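Workshop > Tips > Hand tools and grippers

Comparing two hand-held grippers at home: some tips
By Ilgın Ateş, March

Last updated: April

I spent several evenings with grippers from Warkstead and Onum, and I want to share what helped me to compare them fairly.

Use an open box with a rim as the working area. Small things stay inside it, and you learn fast if the housing of the gripper is too wide for the corners. Put a cloth under the box, so it does not scratch the table.

Choose objects that are different in touch. A soft toy forgives almost every mistake. A carton with flat sides does not – if the fingertips are not parallel, it turns in the grip. Glossy things are the hardest for me.

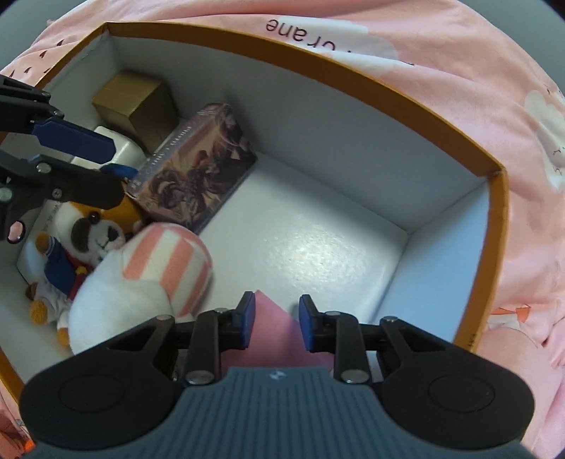 Always begin with the same object and do it 5 times with each gripper before you change anything. Write down only the drops. I tried also to write the time, but my times depended more on how tired was my hand.

Wipe the finger pads with a damp cloth between rounds and let them dry. Fluff from plush collects on them, and then cartons begin to slide.

Check the camera before the light changes. After 7 in the evening I use a lamp from the side, pointed at the wall. A lamp from above makes a bright patch on a smooth floor.

For paper, close the jaws slowly and take the sheet near its edge. Mirela Barros showed me this, and my drops with paper went from 7 to 2.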